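Kettle on, twenty minutes before I have to be out of the door, so this will be quick and probably full of mistakes.

I've been trying to bake by weight for a while now and I finally gave in and did the same with liquids. No more jug. Well — less jug. Ours has a line for half a pint, a line for a pint and then nothing useful in between, and the paint has mostly gone from the half pint one anyway. I'd been guessing. Guessing is fine for gravy. Not fine for a wet dough, where a slosh too much and you're scraping it off the worktop with a bank card.

So: scales. Bowl on, zero, flour in, zero, water in. A millilitre of water weighs a gram, near enough for bread. Milk is a bit heavier but I ignore that. Oil is lighter and I did NOT ignore that, after the focaccia that came out like a bath sponge left in a chip pan.

The scales are a Hivar, flat glass thing, came from the shop in Citside that sells everything. Eats batteries. Turns itself off if you stop to answer the door, which is maddening when you're halfway through pouring and have no idea what you'd got to. Write it down first is my advice. I don't, but you should.

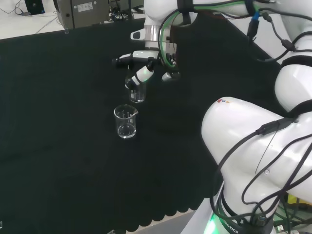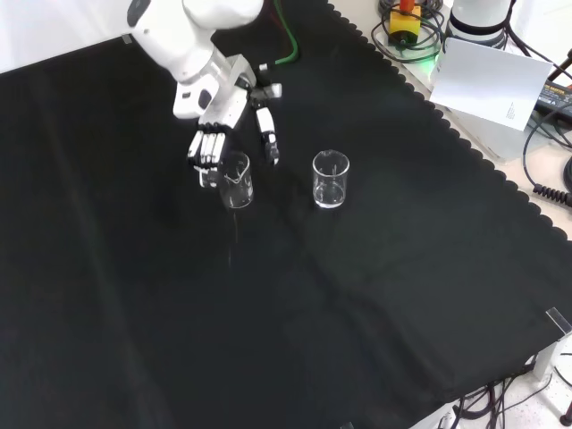
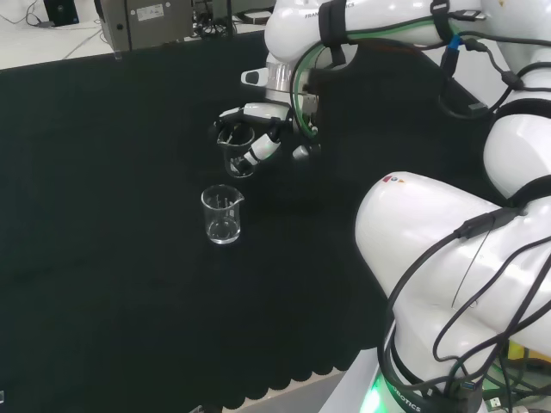
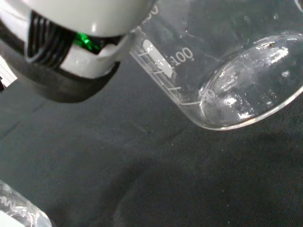 **The Nallside Crumb**

Right, the bread itself. I make the same loaf most weeks and it's 500g strong white, 350g water, 8g salt, 4g dried yeast. That's it. Mix it till there's no dry bits, leave it alone for half an hour, fold it over a few times in the bowl with wet hands. Leave it again. Fold again. It looks hopeless at first, like porridge, then somewhere after the second fold it pulls itself together.

Then fridge overnight if I've remembered to clear a shelf. If not, on the side under a plate till it's doubled. Kitchen was 22 degrees last time, which suits it. In January it was nothing like that and I had the bowl in the airing cupboard with the towels, and forgot it, and had to peel the plate off.

Tin, not a basket. I know. Baskets look lovely and I haven't got the room, and a tin loaf goes in the toaster without an argument.

Hot oven, hot as it goes, then down a bit after ten minutes. Tip it out at the end and give it another five on the bare shelf so the sides crisp up. Let it cool before you cut it!! I never do and the first slice is always gummy and squashed and I eat it standing up with too much butter.

Other things that go on the scales now — rice, porridge oats, washing soda, coffee. Pancake batter is much better for it. Still can't get a decent Yorkshire pudding out of that oven and I've stoped blaming the batter.

Flour is the Dovhaniuk one in the plain paper sack. Takes more water than the supermarket stuff, so if you're using something else hold a splash back and see how it feels. Mine felt a bit stiff with the last bag so I went up to 360g and it was lovely, big uneven holes, jam went straight through onto my sleeve.

Rye next, if I can find the tin with the lid. Somebody asked in the comments about spelt and I haven't tried it, sorry. Will do when this sack runs out.

Bus in six minutes. Shoes.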